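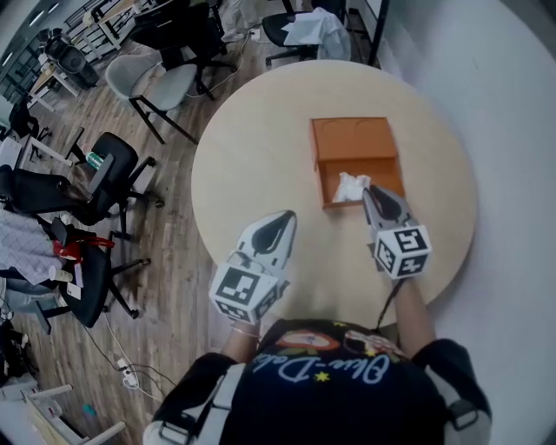
Emerson Coutinho thinks I was too hard on the back three in my last post, and that the problem at Musico was in midfield. He wrote that you could put any defence you like behind that midfield and it would still have let in three, and that I had picked on the wrong people.

I have thought about this for a few days and I think he is half right. So this post is mostly an answer to him, with some notes on the game against Ansah Rovers at the end. If you only want the Ansah game, scroll down.

07/04/2021

For anyone who missed it, Wutdale lost 3-1 away at Musico in the first match back after the break. I said at the time that going with three at the back was a mistake. We had played with a flat four all autumn and it was fine. We were not scoring much but we were not giving much away either. Then there was the long stop, a few weeks of training on the lower pitch, and we came out for the restart with three centre halves and two wing backs, one of whom had been a winger his whole life until then.

What I wrote was that the first two goals came down the outside of the back three, on our left, in the space the wing back had left. I still say that is true. The first was a long diagonal ball and their winger had the whole channel to himself. Our left-sided centre half went out to meet him, which he had to do, and that left a gap in the middle. The cross came in low and their number 9 had a tap-in. The second was nearly the same except that the cross was higher and he headed it.

Emerson's point is about how the diagonal ball got played in the first place. He says their centre midfielder had all the time he wanted, and that in the autumn he would have had someone in his face. I watched the first half again with this in mind (the club puts the games up, with the camera on a pole behind the dugout, so you get half the pitch and a lot of the linesman) and yes, he has time. Our two in the middle are standing quite deep. They are both watching the ball and neither of them goes to it. For the first goal he takes a touch, looks up, takes another touch and then plays it.

So I take that back in part. If someone closes him down then the ball doesn't get played, or it gets played badly.

Where I don't agree is on why they were so deep. I think they were deep on account of the three. When you play that way with wing backs who go forward, the two in the middle start to worry about the spaces either side of them, and they drop. We did the same thing a few seasons ago under the old manager and it went the same way. In a four they had a right back and a left back behind them and they could step up ten yards without thinking about it. I can't prove any of this. It's just what it looked like to me from the bank on both occasions, and I will admit that I have never liked three at the back and have moaned about it on here before.

The third goal was a penalty and I have nothing to say about it.

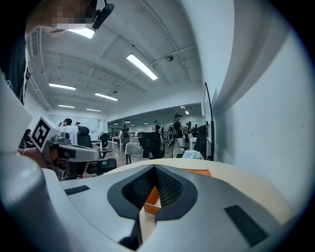 The other thing Emerson brought up was the substitutions, and here I agree with him completely. We were 2-1 down on the hour and playing our best football of the afternoon. The goal we had scored was a decent one too - a throw on the right, a flick on, and a shot across the keeper from a tight angle. Musico had stopped coming out. Then in the 61st minute we took off the only player who was carrying the ball forward and put on another defender.

I asked one of the coaching staff about it at training and was told it was planned before kick-off. After such a long time without matches they had agreed that certain players would get an hour and no more, and he was one of them. That's fair enough and I would rather have him fit in May than injured now. But the change could have been like for like. There was a winger on the bench who didn't get on at all. Putting a defender on when you are a goal behind away from home tells the other side they can have a go at you again, and they did, and that was where the penalty came from. So I have said something about it after all.

I should say too that the pitch at Musico was poor. It always has been at the railway end. Since the break it has gone hard on top with long grass in patches, and the ball was either sticking or skidding away. Both sides had to play on it, and Musico train on it, so they knew where the bad bits were. We kept trying to pass it through that end and losing it. By the second half we were going over the top, which suited the pitch better and suited our forwards worse.

On to Ansah Rovers.

I had expected the manager to go back to a four and he didn't. Same three, same wing backs, but one change in midfield and a change in how the front players lined up. Where we had two up front at Musico, we now had one up front and one just behind him, and the one just behind had clearly been told to stand on their holding player and not leave him alone. I imagine this will please Emerson, as it is more or less what he asked for.

It worked well for the first half. Ansah could not get the ball through the middle at all and they had to go round the sides, and for whatever reason their full backs did not want to go past halfway. So there was a lot of the ball going along their back line and then being kicked long, and our centre halves had an easy time of it. The tallest of them won everything. We scored from a corner, which was a bit of a mess with three or four people having a swing at it, and we could have had another just before the break when the wing back got in behind and hit the side netting.

The second half was not as good. The player who was doing all the running behind the striker got tired, and he had done a huge amount by then. Once he stopped getting to their holding player we were back where we had been at Musico, with someone in the middle of the pitch looking up and picking his pass. They equalised from one of those. It was the left-hand channel again. I had my head in my hands before the cross came in.

After that it could have gone either way. They hit the bar. We had a header cleared off the line, and there was a shout for handball at the same time that the referee was not interested in. It finished 1-1 and I would say that was the right result, although I expect both managers said they should have won.

So where does that leave the argument? I would say the pressing helps a lot, and I had not given it enough weight. I would also say that if the whole thing depends on one man running for ninety minutes then it isn't going to last until the end of the season, with games coming so close together. And when it stops working, the space is still there on our left, and good sides will find it. If the manager wants to stay with the three then I think he has to change the wing back on that side at some point in the second half as a matter of course, and put fresh legs in behind the striker as well. We have the players for it now that the two lads from the reserves are signed on.

Judano Park next, which is a bigger pitch than ours and wide with it. I don't fancy that very much with this system. They have always played with proper wingers there, and the last time we went they switched the ball from one side to the other until we were dizzy. On the other hand it's a lovely surface, and our midfield can pass when the ball does what it is supposed to.

We are 7 points off the top with games in hand on nearly everyone. Whether the league gets finished is another matter and I have given up guessing. The fixture list on the league website has been changed twice and there is now a midweek game against Musico at home which clashes with the cup. I assume one of those will move.

I had a few replies to the Musico post apart from Emerson's. I can't put them all up, and one was only about parking, but this one is on the subject.
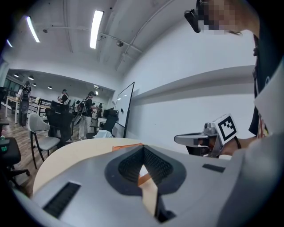
I don't mind the three but the left-sided centre half is right-footed, and every time he gets dragged out to that corner he has to turn back inside to clear it. Their winger knew that by the tenth minute. Put the younger lad there, he's left-footed and quicker over the ground, and you might find the gap isn't as big as you think. He won't win as many headers but the one in the middle wins them all anyway.

I had not thought about the feet and I should have done. I went back to the recording again and for the first goal at Musico it doesn't make a difference, as he never gets near enough to the ball. For the second it does. He gets there first, just about, and a left-footed player puts it out for a throw. He tries to come back on to his right and gets robbed. Against Ansah there was one in the first half where he did the same thing and won a free kick he was lucky to get.

The younger lad has played there for the reserves and looked comfortable. He is slight, and Judano Park will put high balls on him if they see him in the team, so maybe that isn't the match for it. I would try him at home first. The midweek game would do, if it goes ahead.

Comments are still coming to me by email as the form on here is broken again. If you have sent one through the form in the last week I won't have had it, so please send it again.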